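Print | E-mail

Unit 4 handout: Recording the sink task

Each group records 25 episodes of sink wiping with the Pinus arm. An episode starts with the cloth over the left rim and debris in the bowl near the drain. Vary the amount and the spread of the debris between episodes. 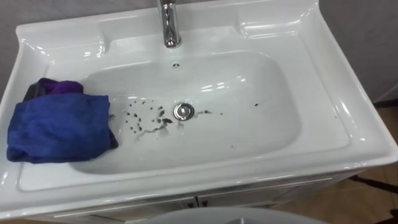
Check the head camera before you start. The full bowl and the drain have to be in view. Keep each episode under 20 seconds — longer ones get trimmed by the loader.

Pick up the cloth by its upper part. If the grasp slips, keep recording and try again. Recoveries are useful examples, so label them "retry".
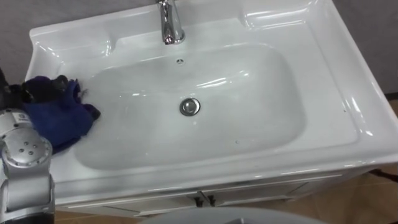 Carvalho
Lab instructor, Skillesex

Wipe toward the drain with short strokes and keep light pressure on the bowl. Watch the wrist cable on the way in. 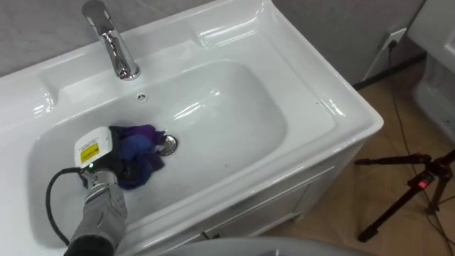 Fig. 3. Cloth held against the bottom of the basin, left of the drain.

Upload to the Triken folder and note any bad episodes by number.

Print | E-mail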